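How to Set Up a 360 Feedback Round for a Coaching Client

Start with the sponsor. Before any form goes out, get written agreement on who will see the raw comments. At Godcombe we limit this to the coach and one HR contact, and the client receives a summary only.

Next, build the rater list. The client proposes names and the manager approves them. Each group – peers, direct reports, senior staff – needs at least four raters, or the answers can be traced back to one person. Merge any group that falls short.
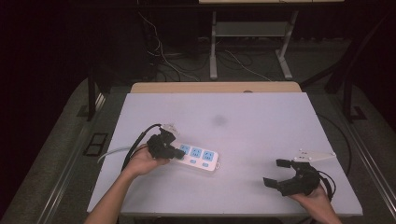 Keep the form to 15 rated items and two open questions. Limit each open answer to 200 words. Ask what the person should keep doing and what they should change. Leave out questions on personality.

Send the invitation from the coach's address and allow two weeks, with one reminder at the midpoint. Do not extend the deadline for single raters.

When the round closes, remove names, job titles and project references from the comments. Group the rest by theme and book the debrief before releasing the summary. The client should read it with the coach present.

Viera Bednárik
Updated 29 September 2023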